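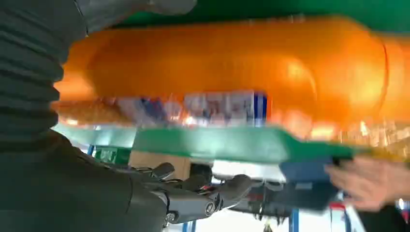 Warehouse & Fulfillment Talk > Automation
Thread: Robot hand on the packing line, anyone else been told it's "just to help"?

packline_pete
Posted 07/03/2018
We do returns and repacks at the Skongate building. Management brought in an arm with a full multi-finger-looking hand from an outfit called Nivura, and it has been running next to my bench for 2 weeks. The pitch at the meeting was that it takes the boring reaches and we do the thinking. What I've seen so far is that I do the boring reaches AND watch the arm. If it drops something I log it. If it stops I log that too. My rate target hasn't moved an inch.
So is this how it goes everywhere, or is our site special?

tallymark
Not special. We had the same speech. Ask them in writing whether minutes spent watching the arm count against your rate. Ours did until people complained, and then they added a code for it on the scanner. The code is buried three menus down.

Gus_from_inbound
I'll be the one to disagree. My shoulders are shot from 30 years of lifting and twisting. If a machine wants the top shelf it can have the top shelf. You guys talk like the old job was a vacation.

packline_pete
Gus, fair enough on the shoulders, I'd hand over the top shelf today. But it isn't on the top shelf. They have it on the easy stuff at waist height, big smooth items, because that's what it can get its fingers around. The heavy awkward boxes still come to me.

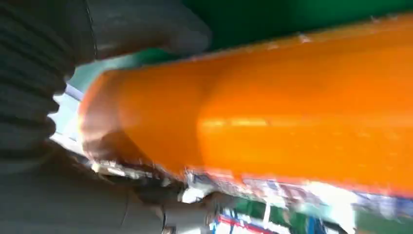
The hand on one of the orange ones, our line.

ddraper_nights
What's the pick rate on it? Ours (different vendor, the Rerkamari cell) was sold to us as up to 41 an hour. I can beat that before my coffee kicks in. And the 41 was with someone feeding it so everything faced the right way. Guess who was feeding it.

packline_pete
They won't give us a number. There's a screen but it faces the office.

tallymark
Of course it does.

lot_b_lurker
I work on the maintenance side so take this how you want. A hand with that many joints is a lot of little screws and a lot of downtime. A suction cup is dumb and it runs all night. When I see fingers on a packing job I figure somebody wants to learn something from your line and the packing is secondary. Doesn't make it evil. But then they should say so, and you should get paid as whatever you are now, trainer or tender or whatever they want to call it.

Gus_from_inbound
Or it's new and it'll get better. First forklifts were garbage too.

lot_b_lurker
Forklift drivers got a license and a raise out of it, Gus. At least where I was.

ddraper_nights
This. The Yáñez warehouse across the road from us made "cell operator" a real grade with its own pay step. Same machine, same product. They had to push for it though, it wasn't offered. At our place the title changed and the check didn't.

packline_pete
OK that's useful. Do you know if the grade came before or after they cut heads? That's what I keep getting stuck on. We lost 2 temps in the spring and were told it was volume. Maybe it was. Volume looks about the same from where I stand.

ddraper_nights
After, I think. I'd have to ask my cousin, she's over there.

tallymark
Keep your own notes, Pete. Every time you step off your bench to deal with it, write down when and how long. Paper, your own notebook, not their tablet. When review time comes they'll have their screen and you want to have something too.

Gus_from_inbound
Notebook is good advice, I'll give you that. Still think you're all too gloomy.

packline_pete
Started one at lunch. Next line meeting is later in July and I'm going to ask about the scanner code and the pay grade both – will post what they say, if they say anything.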